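Sivance household handling project
Progress report for March, prepared for Cellton by Wendy Wainwright

Teaching by remote control continued through March. The operator moves both arms from a separate station, and each run is saved as one demonstration. We recorded 1,343 runs, of which 228 were set aside because a grip slipped or the operator stopped early. The rest have been passed to Wirkon for labeling.

Four operators are now trained – one more than planned – and new people need about 7 hours at the controls before their runs are usable.
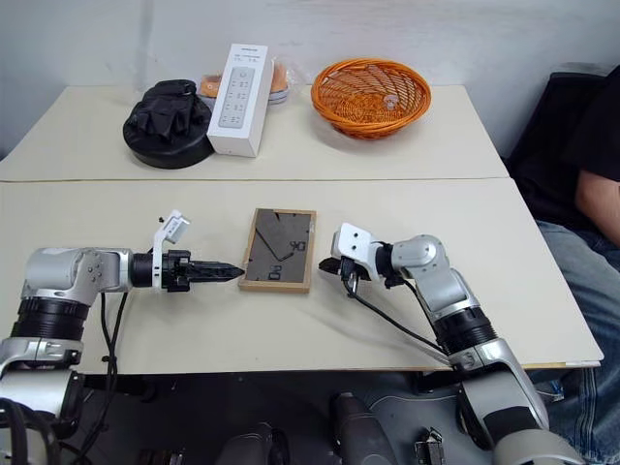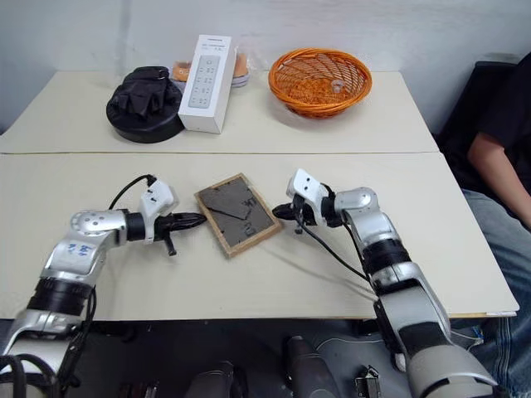 Picture frame, two arms

Work on flat household objects is behind schedule. The picture frame is the hardest of the set, as both grippers have to meet its wooden border at the right height and close together. Starting with one gripper on either side of the frame has made the runs more alike, and operators will keep to it next month. The basket and the tall box stay at the back of the table as background objects. We ask that the Sartori task list be left unchanged until the frame runs are complete.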